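Why Are Chip Bags So Puffy?

Pick up a bag of chips and give it a gentle squeeze. It feels like a little pillow! So what's in there besides chips?

It's a gas called nitrogen, and you breathe it in all day long. Nearly four-fifths of the air is nitrogen. Oxygen is the part that makes chips go stale and taste funny, so the snack factory pushes the oxygen out and blows nitrogen in. Then a hot machine squashes the end of the bag shut. That squashed strip is called a seal, and it often has tiny ridges you can feel with your thumb. 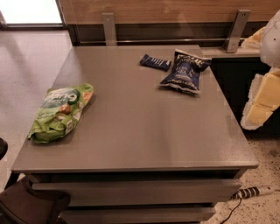
Try It: The Mountain Bag

Air pushes on everything, but it pushes less the higher you go. Hanan Fakhoury, age 10, took a sealed bag on the drive from Greenberg up to Clidonberg in June. That's a climb of 1,000 meters! By the top, her bag was so tight and round it squeaked (and yes, she ate the chips).

Going on a mountain trip? Squeeze your bag at the bottom, then squeeze it again at the top!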